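4. Placing the Somoveck on a Work Surface

This section covers a free-standing installation on a table or bench. For wall mounting, see section 6.

4.1 Preparing the surface

1. Choose a level, stable tabletop. The unit can stand directly on wood or on a cutting mat.

2. Wipe the area with a dry cloth. Crumbs or grit under the housing can make it rock.

3. If a cutting mat is used, lay it flat and check that no corner curls upward. Do not use a mat that has been folded.

Note: The printed ruler on a mat is convenient for returning the unit to the same position after cleaning. Write down the number nearest the housing.

4.2 Positioning the unit

1. Set the unit down with the label facing up. The label must stay readable for service.

2. Turn the unit so that the oval slot is not blocked by other items. Leave at least 4 inches of free space in front of it.

3. Check that the small rectangular notch below the slot is clear.

CAUTION: Do not insert tools or fingers into the slot.

4. Press lightly on each top corner. If the unit rocks, lift it, wipe the surface again and repeat step 1.

5. Compare the result with the picture. The unit shown stands on a green mat near the table edge, with the QR code on top.
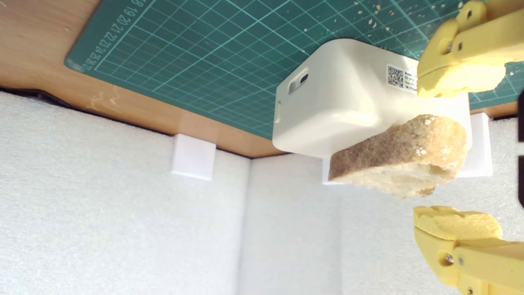

4.3 Recording the label

1. Scan the QR code with a phone held 6 to 10 inches above the label.

2. If the code does not scan, copy the small text beside it by hand and keep it with this manual.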